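Haline to Open Second Home Goods Store in Hosden

HOSDEN, October. Haline will open its second home goods store in the former Jerard building this month. The store will carry 400 items for entryways, closets and small apartments, including shoe racks, coat hooks and storage benches.
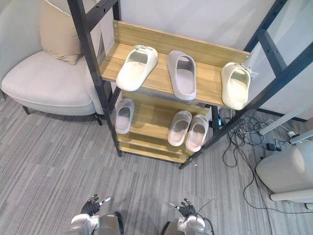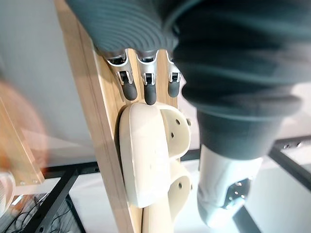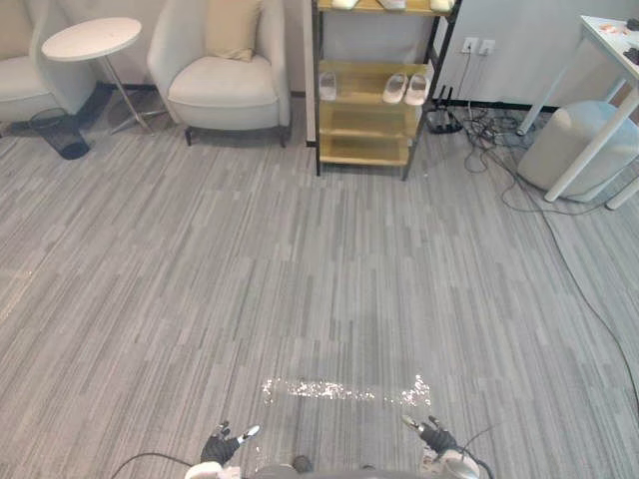
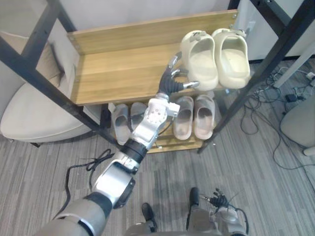
Prices start at $9. Delivery is available in Hosden and Horobets, and orders placed before noon ship the same day.

"Customers in Hosden have been driving 72 miles to our first store," said Larysa Pylypenko, store manager. "Now they can stay in town."

Doors open at 9 a.m.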